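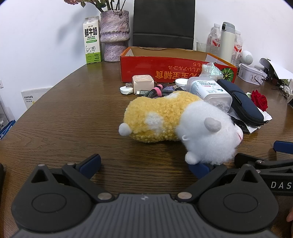

Posonik curly hamster in yellow and white, on its side on a wood-grain table.

Posonik Curly Hamster
Item 1073
£10

I've had this little hamster in the shop for a while now and I still pick one up every time I walk past the shelf. The body is a curly yellow fleece with white spots in it, a bit like a teddy coat, and at the back end there's a round white pom-pom for a tail (yes, I know, real hamsters don't have those, and I don't care!). It has tiny white paws and a soft white belly, and the curls spring back when you squash them.

I first ordered them as a stocking filler and thought they'd all be gone by January, and then people started writing to ask for a second one. Grown-ups mostly, if I'm going by the messages. They end up on desks, next to kettles, in coat pockets. Mine has lived on the kitchen table amongst the chargers and the milk for most of this year and has been stroked by everyone who sits down there to make a phone call.

What it's like to hold

Light, and squashy in the middle. The filling is polyester fibre all through, with no beans or pellets, so it flops over quite happily and doesn't have much interest in standing up. If you want a toy that poses on a shelf, the Homance rabbit is firmer and sits up by itself. This one is for cuddling and for fiddling with while you're on hold to the gas company.

The curls do catch on things. Velcro is the worst – keep it away from school shoes and coat cuffs, or you'll be sat there picking it free. A loose thread here and there is quite usual with this sort of fleece. Snip it close with small scissors and please don't pull, as a pulled one can take a whole curl with it.

Washing

The label says surface wash only. I use a damp cloth with a drop of ordinary washing-up liquid, go over the yellow first and the white second, then let it dry on a towel somewhere airy. No tumble dryer, no radiator. When it's dry it looks a bit flat and sad, so rub it with your fingertips in little circles and the curls come back up. A soft baby brush is fine on the fluffy white bits but leave the curly parts alone.

One customer, Ebony Bolger, put hers through the machine in a pillowcase on a cold wash and wrote to tell me it came out fine. I'm pleased for her! I'm still not going to recommend it.

Putting it away

If yours is going off for a rest with the other toys, any cardboard box will do. I've tried the Storkia fabric cubes as well and they're lovely, but the fleece picks up fluff from the lining. Leave the lid open for a day after cleaning and don't put anything heavy on top, or you'll get a hamster with a flat side until you've fluffed it up again.
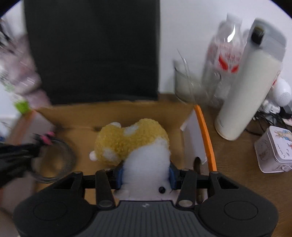
Can I send one back if it's a present and they don't like it?
Send it back within 6 weeks with the tag still on and I'll refund whoever paid, or swap it for something else at the same price if you'd sooner keep it a secret.

The small print

Colour: yellow and white only. I've asked Posonik about a grey one and they're thinking about it.
Filling: polyester fibre
Care: surface wash, dry flat
Age: over three, please. The little hard bits on the face are not for babies or for dogs that chew.
Comes in: a paper bag, no gift box. De Bruijn boxes can be added at the basket if you're wrapping.

Postage

Orders go out by second class post unless you choose otherwise. I pack them myself in the evenings, so if you need to change an address, write to me before teatime and I'll catch it. Two or more hamsters travel in the same parcel and you only pay postage once – the basket works that out for you.

In stock. Last checked December 23, 2022.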